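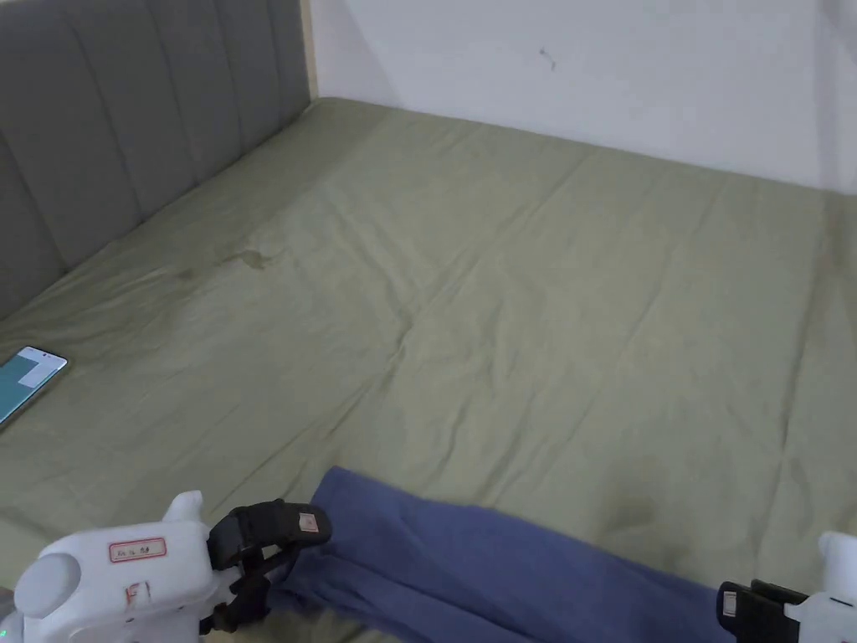

Furnished room or empty room, which is cheaper in the end?

Home Forums Renting Money Search Log in

mirelka
Posted Tuesday, March 3, 2020

Hello everybody. I am moving to Rilby for work and I must decide between two rooms. The first one is furnished and costs 394 a month, with heating included. The second one is empty and cheaper, but it is in Drimton, so I would need the train every day. My contract at work is for 2 years, maybe longer if they are satisfied with me.

My colleagues tell me that furnished is always a bad deal. In my country almost all rooms for rent are furnished, so I have no experience with the other way. I own clothes, books, one good lamp and a rice cooker. What would you choose?

hal_on_third
Empty, without thinking. You pay for the furniture every month and at the end you own none of it. With 2 years in front of you, the bed and the desk will be paid for long before you leave. Also you will not argue with a landlord over a scratch that was in the table before you were born.

tomasz_k
I do not agree with hal. A train ticket is also a payment every month and at the end you own nothing of that either. Mirelka, did you calculate the train? And did you look at what is really in the furnished room? When I rented through Rulo, the word "furnished" meant a bed and a chair. The wardrobe was a rail in the hallway which I shared with another tenant.

mirelka
Thank you both. The furnished room has a double bed with a padded gray headboard, a desk, a wardrobe and a small shelf. Sheets are not in the contract. The train I did not calculate yet, I am a little ashamed to say. I will do it tonight.

One more thing I should mention: the landlord wants a deposit for the room and a second deposit for the furniture. Is it normal here?

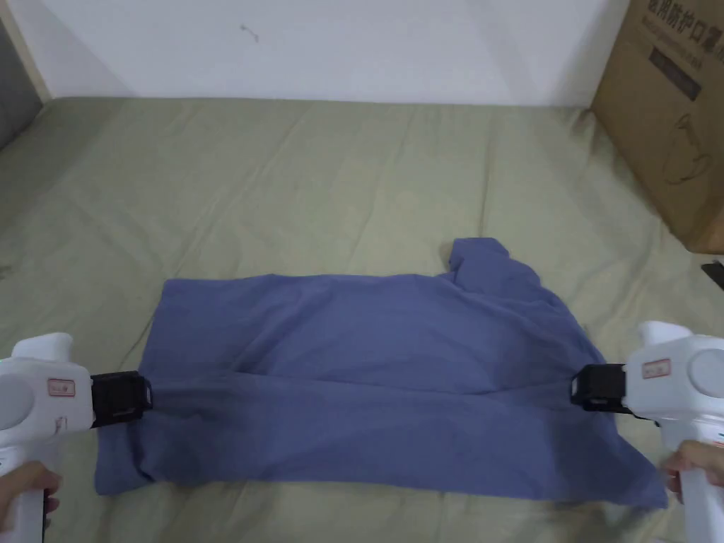
Dymphna Ó Dálaigh
Two deposits is something I have seen a few times in Rilby. Ask for one written paper which lists each piece of furniture and its condition, signed by both of you on the day you get the key. If he does not want to sign it, I would walk away, even from a nice room. I lost a furniture deposit once over a desk drawer and I still think of that drawer.

hal_on_third
See, this is my point. With an empty room there is no second deposit and no drawer.

Dymphna Ó Dálaigh
Yes, but there is also no desk, Hal. She starts a new job. In the first month she will be tired and she will want somewhere to sit. A mattress alone from Twal took 5 weeks to come to me, and I slept on a camping mat until then.

hal_on_third
Then buy used. My whole bedroom came from people who were moving out. I agree that the mattress should be new, or very nearly.

tomasz_k
Used furniture is cheap if you have a friend with a van. If you do not have this friend, the van costs more than the wardrobe. And then you must carry it up, and at the end you must carry it down again. People forget to put the end in their calculation.

Something else for the list. The walls should be on it too, with the small things included. Red mark, gray smudge, old nail hole, everything, with the place where it is. My landlord repainted a complete wall and sent me the bill, and my list said only "walls good". 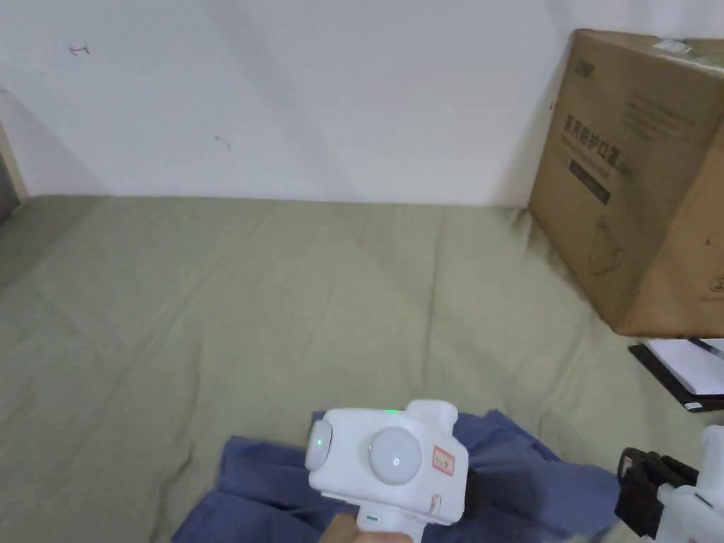
mirelka
Is it allowed to add things to the list after the day of the key? The agent told me I have 15 days to report anything I missed, but it must be in writing.

And I calculated the train. The Drimton room with the train is a little more expensive than the furnished room. This surprised me very much.

tomasz_k
Then I think your question is answered.

hal_on_third
For the first year, fine. After that you would have your own furniture and I would have my own opinion. Ask if the rent is fixed until December at least. They like to raise it when the heating starts.

mirelka
I will ask about December and about the list. I visit the room again on the weekend and I will write here what he said about the two deposits.

Reply to this topic | Back to top | Contact | © 2020 Rilby Renters Forum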